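I've gone a bit mad for yellow tape. It began in September with one roll from the market in Catlow and a vague plan to stop losing my 10 mm spanner, and now I can't walk past a flat surface without wanting to draw a box on it.

Some background for anyone new here. I clean up and mend old wheel trims – hubcaps, wheel covers, whatever your dad called them – and for years I did it on the kitchen counter, with everything in one glorious heap. Clips in the fruit bowl, that sort of thing. Then Vlasta Tichý let me see how she lays out her bookbinding room over in Nerkinton, and I came home absolutely buzzing. Every job in there has its own outlined patch! She can stop halfway through a book, go and have lunch, and pick it up again without having to remember a thing.

So I nicked the idea wholesale. The rule is very simple: if a thing is being worked on, it lives inside a box. If it isn't inside a box, it has to go back on the shelf before I switch the lights off. One wheel cover per box, face up, so I can see the rim and the ridges properly and spot any dings under the overhead light.
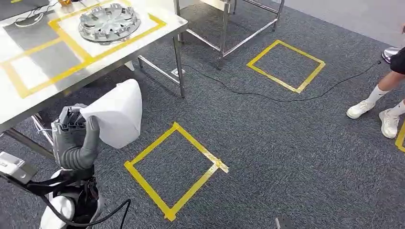 The steel tables were the big spend, and I still love them. I paid 270 for the pair, second-hand, from a catering place in Grotow that was closing down, and I'd have paid more (don't tell them). You can wipe them in seconds, they don't wobble, and the legs are skinny enough that you can get a broom right underneath. I did worry about bare metal scratching the trims, so I like to have a pale surface on top to work on. The pale colour has a bonus I hadn't thought of – little dark screws show up on it beautifully.

Then there's the floor. I know, I know, carpet in a workroom! But it was already down, it's dark grey and speckly so it hides a multitude of sins, and it's so much kinder to a dropped hubcap than concrete would be. Yellow tape looks brilliant against it too. I use the floor squares for bigger bits, like a crate that's come in or one that's waiting to go out, and it has cured me of leaving boxes just where I'm about to put my foot.

A few things I've picked up, if you fancy trying it:

- Hoover first, then hoover again. Tape hates fluff.
- Cut the ends with scissors. Tearing gives you a raggedy corner and it'll annoy you for ever.
- Lay the whole strip down lightly, have a look, then press. You get one chance to nudge it.
- Make the boxes bigger than you think. My first ones were 4 cm too small all round and I had to start over.
- Don't fret if a square ends up a bit skew to the wall. Mine are, and they work just as well.

Marking out the main table took me 15 minutes, plus a cup of tea. I've still got plenty left on the second roll, and I've been eyeing up the airing cupboard.

Next job is a set of four Urban covers that a reader has very kindly posted to me, one with a nasty bend in the outer rim. I'll write that up once I've worked out how to straighten it without making things worse. If you've got a trick for that, please do leave a comment!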